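To: Moltstead Village List
Subject: Re: Plates and cups for the April tea

Hello all,

Thank you for the kind replies, and I'm sorry to be slow with mine. I meant to write at lunchtime and then the phone went, and you know how that goes!

Earlier on the list:
> Do we have enough plates for 40 people, or should we hire
> again? Last year's hire came to 151 pounds, and we paid
> extra for the ones that went back chipped. I'd also like
> to know if anyone minds the colours not matching.

I don't mind a bit about the colours. In fact I rather like a table where everything is a little different (my grandmother never owned two cups the same), and the pastel ones would go beautifully with spring flowers. I'd lean towards the lavender and the yellow, with plain white for the cakes.

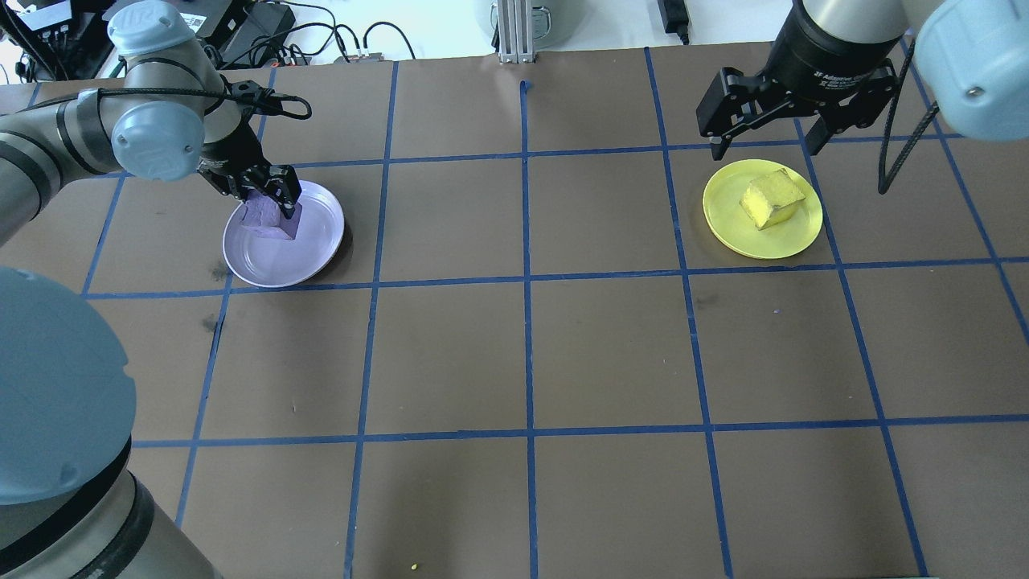 Lavender plate on the left, yellow on the right.

As for numbers, I've been through the hall cupboard and we are only a few short, so I would say no to hiring. Hashmi in the high street will lend us 2 big teapots, and I can bring my own, though the lid is a bit wobbly.
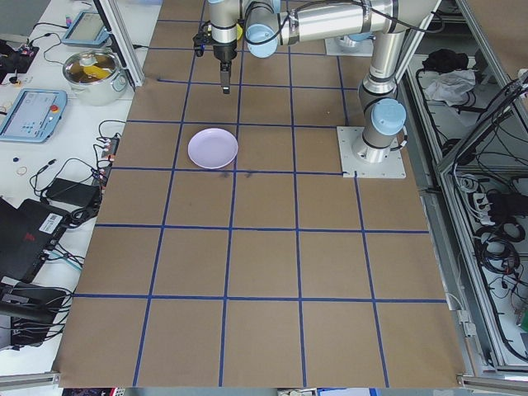 The other thing is cakes. We had far too many scones last time and hardly any savouries, and I ended up eating cheese straws out of a tin in the car park. Could people reply here with what they'd like to bring? A lemon drizzle is always welcome, and something without nuts, please.

I'll be at the hall from two o'clock to put the tables out, and the side door will be open.

Warmest wishes to you all,
Your tea organiser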